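Plindport Lab Puts Tabletop Cell Back in Service After Gripper Rebuild

PLINDPORT, 10/16/18 — The tabletop handling cell at Lirnier is running again after a rebuild of its two-finger gripper and a full recalibration of the wrist camera, the company said Tuesday. The cell had been limited to half speed for nine days.

The fault was traced to the linear guide that carries the left finger. Play in the guide let the fingertip drift under load, and the controller logged 87 failed grasps in the last full shift before the speed limit was applied. Most were recorded as slips during the lift.

"The pads were the first suspect and we changed them twice," said Tiziana Caputo, who runs maintenance on the cell. "The numbers did not move. Once we put a dial indicator on the finger carrier it was obvious."

Caputo and technician Syahrul Nasution pulled the gripper from the wrist flange, replaced both guides as a matched pair and fitted new grooved pads. The drive screw was cleaned, regreased and put back. The old guides had 2452 hours on them. Lirnier's service schedule did not call for an inspection of that part at any interval, and one has now been added at 300 hours.

Removing the gripper also disturbed the camera bracket, which shares two of its screws with the flange adapter. That made a new hand-eye calibration necessary. Nasution ran the standard routine with a printed target flat on the white table, then repeated it with the target tilted. The first pass was rejected. A bracket screw had been left below its torque value, and the camera shifted slightly each time the wrist reversed direction.

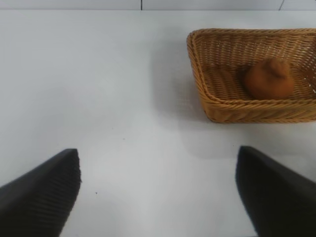
Acceptance checks were done at the open position first, with the fingers spread and the arm holding still over the table. The home position of each finger was then reset in software. After that the team moved on to closing force, measured with a load cell between the pads, and finally to pick-and-place moves with a woven basket as the container. A basket is harder on the vision system than the molded bins used earlier in the program — the rim is uneven and the weave produces false edges — and it was kept as the acceptance container for that reason.

The cell completed 1958 test cycles between the rebuild and its release. Mhairi Dalgleish, who signed off on the work, said slips were within the limit set for the cell and that none of them pointed to the left finger.

Lighting was left as it was. Dalgleish said a second lamp had been discussed to soften the shadows beside the container, but changing the light during a mechanical repair would have made the before-and-after logs hard to compare. The question will come up again at the March review.

Two items remain open. The cable clamp at the wrist is a temporary part, pending delivery of a shorter one from Pearce, and the table needs to be checked for level again once the floor anchors on the next cell have been drilled. Spare guides are now stocked on site.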